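December 27, 2022. Clurngate workshop, bench notes

Quiet day, so I finally gave the grey top a proper going-over, which I have been promising myself since July. Two passes with the soft cloth and warm water, 30 minutes in all, and a pot of tea in the middle - no hardship. Most of the old marks came up nicely, and the Tallach offcuts are back on their shelf where the rest of you can find them.
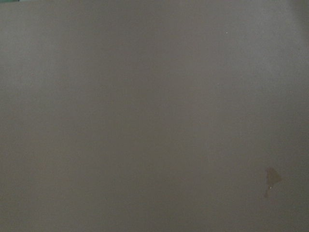 What should we use on a brownish mark that stays put? Bicarbonate paste, left for two minutes and wiped off gently, and please keep the scouring pads well away.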